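Tirnance Clear Pouch Set

Data card, version 2
Last updated 2023-10-02

Summary

Tirnance is a small set of 190 color images of a green pouch with a clear window, on and above a pale tabletop with other household things nearby. It was put together at Probert for work on naming things that are seen through plastic. The labels cover the pouch, what shows through the window, and the items left out on the table.

The set replaces the Fokeck list, which had only opaque bags in it. File names from Fokeck do not carry over.

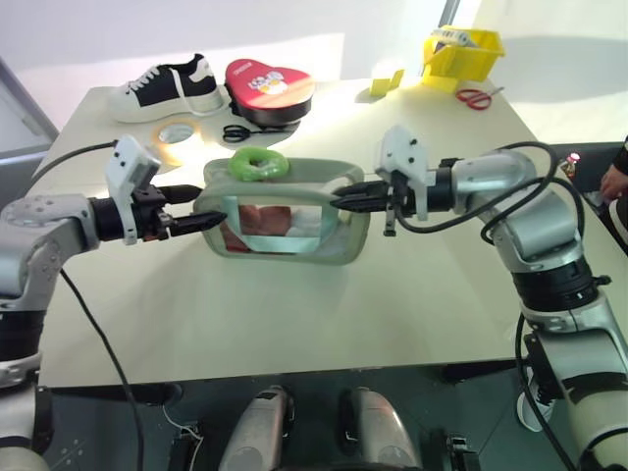 Pouch held up over the table, with the green ring on its top edge. Sneaker, heart tin, scissors and tape behind.

What is labeled

pouch: the whole bag, rim and window included
window: the clear part of the front
contents: anything visible through the window, labeled by color only
green_ring: the bright green round piece on the pouch
shoe: the black and white sneaker
tin: the red heart-shaped tin with the cartoon lid
scissors
tape: the roll, with its core
bin: the yellow plastic bin with the open front
bin_contents: the white and gray items in the bin, as one label

Contents are labeled by color because the shapes blur behind the plastic. Annotators were told to write "red or pink" and "white" and leave it there. Please do not add finer names to the contents in a pull request. We have turned down several of these already.
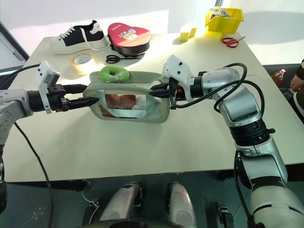
Reddish and white contents behind the window. The yellow bin is at the back right.

The bin gets one box no matter how full it looks. Items poking up over the rim go under bin_contents, and the bin box stops at the rim.

Lettering on the lid of the tin is not transcribed. It is too small in most images to read the same way twice.
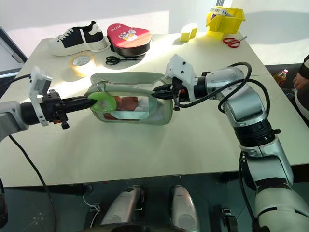 Reading time: 3 minutes

Notes on the pouch

The pouch is soft, so its outline changes from image to image. Draw the box around the full outline, including the strap handle where it can be seen. The rim is gray-green in some light and closer to sage in other light. Both are the same label.

The green piece is a separate label even where it overlaps the pouch. In some views it looks like a ring and in others more like a round tag. Version 1 had two names for it, and merging them changed 50 boxes. If you trained on version 1, load the new label file before comparing scores.

Glare on the window is common. Where a bright band covers part of the contents, box only the part that can be seen.

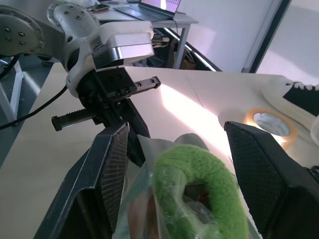

Close views follow the same rules. Tape is boxed as one object, core and all, and a shoe that runs out of view is boxed up to the border and given the flag "partial". Clear plastic in front of something green does not change the label of the green thing. Sunlight on the tabletop is never labeled.

Split

The test split has 40 images and the validation split has 30. Everything else is for training. The splits were drawn at random, so near-duplicate views can turn up in more than one of them.

Known problems

The scissors are small and some boxes are loose around the handles.
The tabletop reads as white, cream or beige depending on the light, so do not use its color as a cue.
There is only one kind of pouch in the set.

Changes

Version 2: merged the two names for the green piece, added bin_contents.
Version 1: first upload to Zarkport.

A second set with other bags is planned for November. Label errors can be reported on the Zarkport issues page. Give the file name and the label, and attach a corrected box if you have one.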